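I've had laundry on the brain since November, when my friend Svenja Grube talked me into driving out to Bodthorpe for a home robotics open day. She promised free coffee and a machine that folds clothes. The coffee was great!

I have three kids and a dryer that never stops, so I'm the target customer here. I'd hand over the sock pile tomorrow. And the robots did do things — one carried cups to a sink without dropping any, and another wiped a counter better than my oldest does (low bar, I know).

Clothes are a whole other story. A cup is the same shape every time you reach for it, but a shirt is a new shape every time you put it down. Arnout Dewulf, who was running the laundry demo, told me a good run takes his team's machine 90 seconds a shirt, and a bad one ends when somebody presses stop. I went home and timed myself at the kitchen table. 30 seconds, with a podcast on and one eye on the pasta.

The hard part, he said, is the first grab. You and I find an edge without thinking, and we feel it right away if we've picked up two layers. The machine has to work out which bit of a crumpled heap is the bit worth pulling.
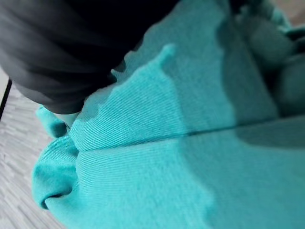
*Going in on the turquoise one, folds everywhere.*

So can they do chores yet? Cups, yes. Counters, pretty much. Laundry, I'd say ask me again in 36 months, and meanwhile there's a basket on my stairs with my name on it.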